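Why does my sponge cake sink in the middle when I double the recipe?

Asked by Jitendra Tyagi in Baking

I have a plain vanilla sponge that comes out fine in a 20 cm round pan. For a birthday in April I doubled it and used a deep square pan. The edges were dark and the middle dropped after I took it out. Same oven, same temperature, and I gave it 69 minutes. Do I need more baking powder for a bigger cake?

3 answers

Naveen Tripathi
No, don't add more. You already doubled it with everything else, and extra will make the sinking worse. The pan is too deep for the batter. Drop the oven by 20 degrees, bake longer, and test the center with a skewer before you take it out. If the skewer has wet batter on it, give it another ten minutes. Keep the door shut for the first half of the bake.

I'd also split the batter between two shallow pans and stack them with jam or buttercream. Two thin layers bake more evenly than one thick one, and you don't have to slice anything. If you want a marbled top, color three small bowls of icing, pour them on while they are still runny and drag a toothpick through.

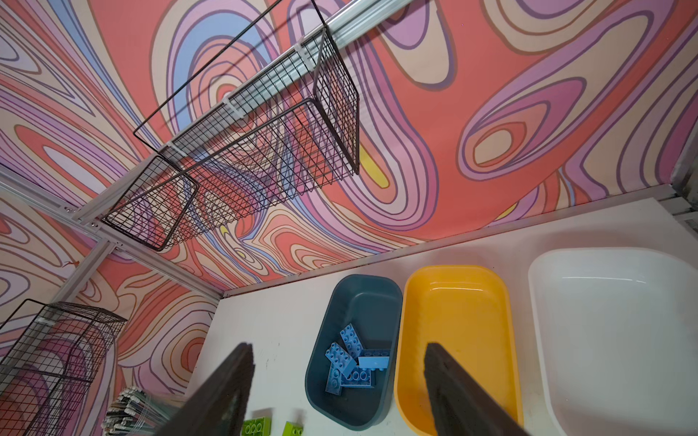
Swirls in coral, lilac and powder blue

Use gel colors for that, the liquid ones thin the icing too much.

Harish Bhardwaj
Check your oven with a separate thermometer. Mine ran hot for years and I blamed the flour. Dark edges with a raw middle is what I used to get.

Ravindra Maurya
I just buy the box mix and follow the back. Never had one sink. Not sure about square pans though.

Comment from Jitendra Tyagi: Thanks, two pans and the lower temperature worked. The top domed a little but I cut that off.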